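3.2 Cloth handling on padded and hard supports

The folding task was divided into four phases: spreading, corner location, tensioning and closing. Spreading covers everything from the moment the bundle is put down until no part of the cloth lies on top of another part. Corner location ends when two adjacent corners are held. Tensioning is the interval in which the edge between those corners is drawn straight, and closing is the movement that brings the held edge over the opposite one. The phase boundaries were marked by Bùi and checked by Toivonen, who worked from separate copies of the record. Where the two marks differed by more than 12 video samples, the trial was reviewed jointly and a single mark was agreed upon.

Two kinds of textile were considered. Small cloths were handled singly, and large sheets were either folded or left in place as a ground layer under a smaller piece. The second arrangement was kept in the analysis because it occurs often in household practice, where a towel or garment is commonly dropped onto a bed that has already been made. It also raises a problem of separation, as a grasp aimed at the upper piece may take in part of the sheet underneath. Following Kiều, we call this a compound grasp. Trials were grouped by support, and the state of the ground layer was recorded as flat, creased or pleated. A crease is a line that leaves the layer single. A pleat is a line along which the layer is doubled or raised into a standing ridge. 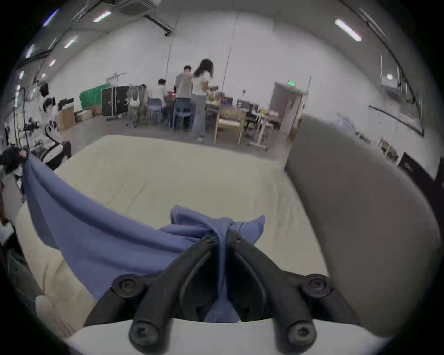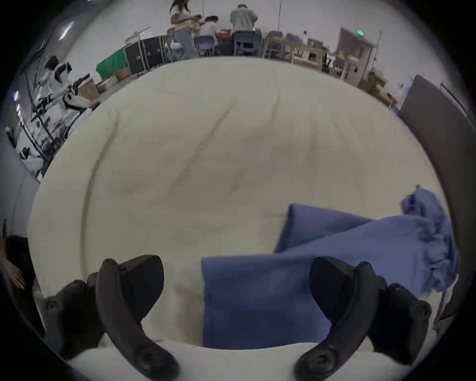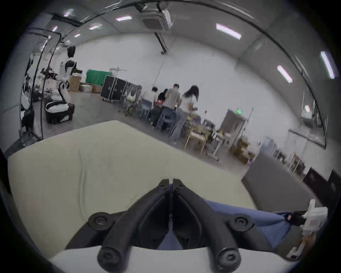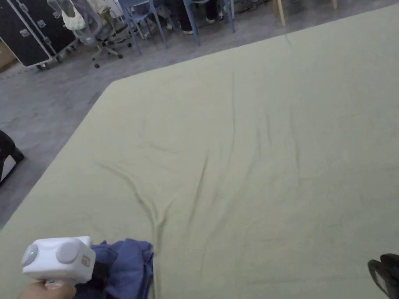
Figure 4. Blue cloth during handling, in four views. First: cloth gathered at a pinch and drawn taut above a cream-colored padded surface. Second: crumpled cloth on a large wrinkled cream-white cloth. Third: strip of cloth between the fingers at a cream-colored soft surface. Fourth: bunched cloth at the pleat of a pale green sheet spread on a concrete floor.

A total of 607 grasps were marked. Of these, 87 were compound grasps, and 28 of the compound grasps were released and repeated before the closing phase began. The remainder were carried through, with the lower layer slipping free during tensioning or staying in the hold until the end of the trial. Slipping was the more frequent outcome on padded supports. On a hard floor the lower layer tended to follow the upper one and to form a pleat pointing toward the hold, a pattern of the kind visible in the last view of Figure 4.

Padding affected the approach as well as the hold. A soft support yields under pressure, so the fingers can be pushed below the level of the cloth and closed beneath an edge. The same approach on concrete requires the edge to be lifted first, usually by bunching a short length of cloth and working outward from the bunch. Bunching costs time in the tensioning phase, where the gathered length has to be let out again. We did not separate this cost from the effect of fabric weight, and the comparison between supports should be read with that limit in mind.

Creases in the ground layer had little bearing on corner location when the two layers differed clearly in color. Pomare's coding notes list the cases in which a fold in the sheet was taken for an edge of the upper cloth; all of them involved layers of similar shade. These cases were retained in the totals given above and are treated separately in Section 3.3.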